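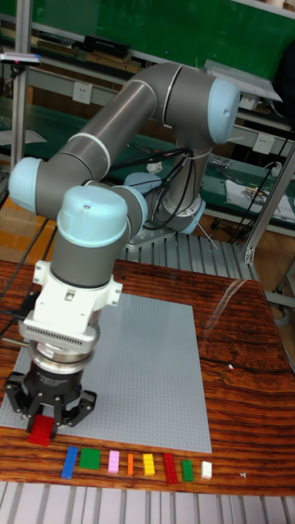 Constitution d'un jeu de démonstrations pour la pose de briques par un bras six axes

Rapport de projet, deuxième année de master
Projet Drarken

1. Objet du travail

Le projet Drarken porte sur l'apprentissage par imitation de tâches d'assemblage simples. Le groupe précédent avait livré en juin un programme de pose entièrement scripté, avec des positions relevées à la main. Dès qu'une brique était décalée sur la table, il fallait refaire les relevés. Nous avons donc repris le poste pour y enregistrer des démonstrations téléopérées, à partir desquelles un réseau doit apprendre à saisir une brique et à la poser sur une plaque à tenons.

Ce rapport traite uniquement de la collecte. L'entraînement fait l'objet d'un second document.

2. Poste de travail

Le bras est fixé sur une plateforme en profilés d'aluminium, derrière la table. L'outil est une pince noire montée sous un adaptateur blanc. La grande plaque grise occupe la partie gauche du plateau et les briques de couleur sont rangées le long du bord avant. Cette rangée sert de réserve, et son ordre est noté dans la fiche de session.

Le plateau verni nous a posé un problème que nous n'avions pas prévu : il renvoie l'éclairage du plafond sur sa moitié droite. Nous avons essayé de le recouvrir d'un papier mat, mais le papier glissait. Nous avons gardé le bois nu et fixé l'exposition des caméras au début de chaque session.

3. Déroulement d'un enregistrement

L'opérateur guide la pince avec le logiciel Tunitz, qui enregistre les positions articulaires, l'ouverture de la pince et les images. Un épisode commence bras replié au-dessus de la plaque et se termine quand la pince est remontée, doigts ouverts. Tout épisode dépassant 4000 pas de temps est arrêté automatiquement et classé comme échec.

Nous avons retenu 16 configurations de départ, jouées chacune par deux opérateurs. La consigne est de descendre verticalement sur les derniers centimètres et de marquer un arrêt avant de fermer ou d'ouvrir les doigts. Sans cet arrêt, la segmentation automatique place mal la limite entre l'approche et la saisie.
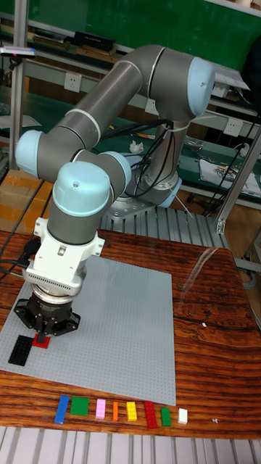 Leonilde Neves, 26 janvier 2019

La configuration la plus délicate est celle où une brique se trouve presque au contact d'une autre pièce, comme la petite brique rouge à côté de la plaquette noire posée en biais. Les doigts ont peu de place pour passer, et une descente légèrement décalée pousse la pièce voisine. Nous avons conservé les épisodes où cela s'est produit, avec l'étiquette « voisin déplacé ».

4. Tri et annotation

Après relecture, le jeu compte 244 épisodes exploitables. Chaque épisode a été relu par la personne qui ne l'avait pas enregistré. Les étiquettes portent sur la couleur de la brique, le type de départ, le résultat et, en cas d'échec, la phase concernée. Dans 10 cas, nos deux avis divergeaient sur le résultat : la brique était posée sur les tenons sans être enfoncée partout. Nous avons fini par créer une classe « pose incomplète ».

Les fichiers sont convertis au format Zoda, puis copiés sur le serveur Ramalho avec la fiche de session. Les images sont conservées à pleine résolution, la réduction étant faite au chargement.

5. Difficultés rencontrées

La petite brique blanche est mal détectée lorsque le reflet s'en approche. Les câbles du bras masquent aussi une partie de l'arrière du poste dans certaines postures, ce qui n'a pas gêné les relecteurs mais fausse la soustraction de fond. Enfin, les deux opérateurs n'ont pas le même style : l'un corrige l'orientation de la pince pendant la descente, l'autre avant. L'identifiant de l'opérateur figure donc dans les métadonnées.

6. Reste à faire

Il manque des départs avec brique retournée, tenons vers le bas. La vue latérale devra être recalibrée avant toute nouvelle session, le montant gauche ayant été desserré puis remis en place. Le script de conversion ne gère pas encore les épisodes interrompus ; ils sont rangés dans un dossier séparé du serveur.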